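February, evening. Sorted the Wasby skirts by care label. The early ones have a woven tag, 11 mm high, stitched on both short ends – later ones are folded into the waist seam.

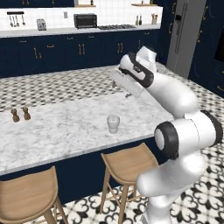
The Czarnecka blouse does not fit either group. Its tag is printed satin and the size line is missing. Yu-ting Yeh dates hers by the zipper pull, which I find weak evidence. 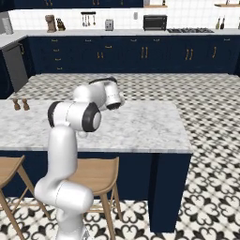
Entered 20 pieces in the sheet, 2 left undated. Must ask Cyprian Tokarz for the Ellby catalog scans.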